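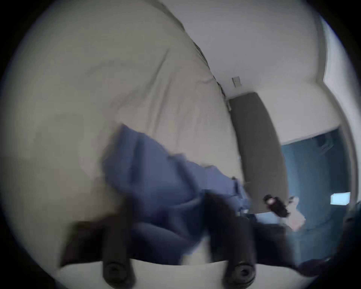 **Clovard hand-held gripper, second review: the finger that does not release**

20/02/2021

My first review of the Clovard was friendly, and I gave it a good mark in September. I must now correct this, because our unit developed a fault which I consider a safety matter. I use the gripper to record demonstrations for household robots, mostly soft things: bedding, shirts, towels, small items left on a mattress. The tool has a black pair of fingers, a white base and a trigger which you pull to close them.

For the first 997 closings I had no complaint. The fingers met cleanly at the tip, and a thin sheet could be picked up without pulling the whole bed cover with it. After this, the right finger began to stay closed when I let the trigger go. At first it opened again after one second. Later I had to pull it open with my other hand, and on one occasion it closed again on my thumb. The skin was not broken, but the nail was blue for many days.

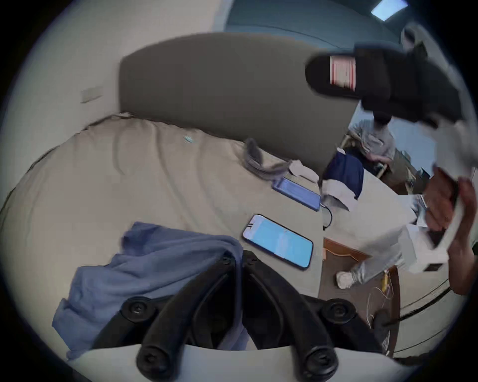

Cloth makes the problem worse. When the finger sticks with a shirt inside, you naturally lift your arm to shake it free, and everything lying on the same cloth comes up too. I lost a phone to the floor in this way. I would now keep phones and charging cables well away from the work, also when the task plan asks for them.

I opened the unit with the small key from the box. The return spring had moved out of its seat and was rubbing on the hinge. The two small screws at the hinge were both loose, and I found no thread lock on them. The large bolts lower down were still tight. I put the spring back, tightened everything, and got 173 good closings before the finger stuck again.

Urnberg, the shop where I bought it, answered politely after 3 days and sent a new spring. The new one is a little longer and it holds better. The Tarawneh gripper, which I borrowed to compare, has a closed cover over this spring and a release button on the side. It is heavier and my wrist does not like it – but I never had to free it by hand.
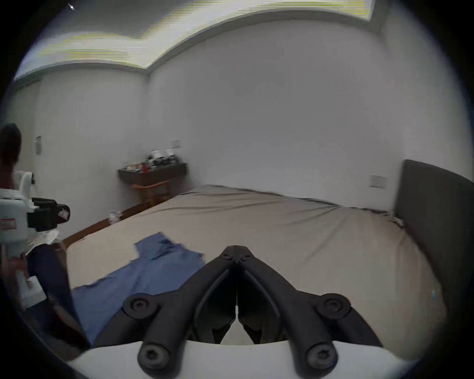 The recording software, Markis, also deserves a complaint. It does not notice that a finger is stuck. The log says "open" when the trigger is open, so I had to check 1,962 recordings by eye and remove the bad ones. A sensor on the finger itself would have saved me this work.

**Good:** light weight, clear view of the finger tips, easy to open for repair.

**Bad:** hinge screws come loose, spring can leave its seat, no emergency release, wrong state in the log.

If you already own one, check the hinge screws before every session and keep your free hand away from the fingers when they do not open. Put the tool down first, then pull the finger from the outside. If you do not own one yet, I would wait for a version with a covered spring. My mark goes down from four stars to two.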